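# Plarna Peony Bedspread, Red

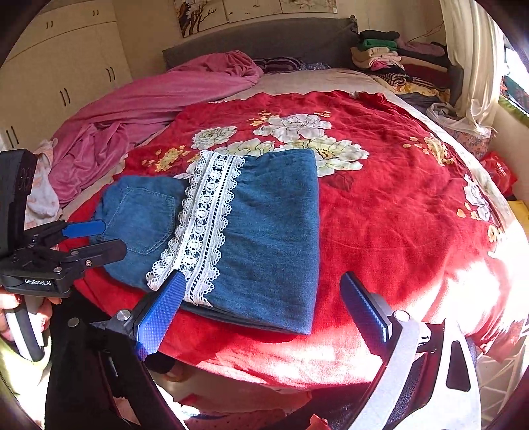 *Plarna in red, with a folded bit of denim and lace for company.*

There is no quiet way to own this bedspread. It's bright red, it has cream-white peonies on it the size of a dinner plate's ambitions, and it has small golden blossoms filling in wherever the peonies left off. We also stock it in oatmeal. The oatmeal is very nice and we sell hardly any.

Plarna is the loudest thing in the Tokow bedding range and has been for three winters running. The cloth is a brushed cotton, soft from the first night, with enough weight to stay where you put it. It goes over a doona or straight over a sheet and blanket, and it doesn't mind which.

**What it goes with**

Grey, mostly. A grey upholstered headboard calms it down about as much as anything can. Customers will tell you it clashes with pink, and customers are right, but a pink blanket heaped at one side looks far better than it has any business doing. Stripes are fine. Purple is between you and your household.

**As a folding surface**

We didn't design it for this, but half the reviews mention it. A made bed is the biggest flat surface in most homes, and the red shows you exactly where your edges are. Mid-blue denim stands out on it beautifully, as does white crocheted trim, and you can see at once whether you've folded a thing square or merely folded it. If you're laying out something with lace on it, put it down flat and smooth the scallops with your palm before you stack anything on top. Patch pockets want the same treatment. Black socks also show up well, should you ever have two that match.

**Details**

- Colour: Red (also Oatmeal)
- Sizes: Double, Queen, King
- Fabric: brushed cotton, printed one side
- Edge: plain double-stitched hem
- Matching pillowcases sold separately under the name Prunemum, for those who feel the bedspread is holding back

**Washing**

Cold wash, on its own, for the first 3 washes. The red is well behaved after that, but we wouldn't introduce it to your good white lace any earlier. Line dry in the shade. Front loaders should spin at 800; it will survive 1000, though you'll be ironing peonies for the rest of the evening. Warm iron on the reverse. No bleach, and no tumble drying unless you'd like the Double from your Queen.

**Delivery and returns**

Sent flat-packed in a calico bag from our Lau warehouse. The bag is handy for pegs. You can return an unwashed bedspread if it turns out to be too much, and we'll swap it for the oatmeal with no remarks passed.

Red is back in stock from April in all sizes. King usually goes first – make of that what you will.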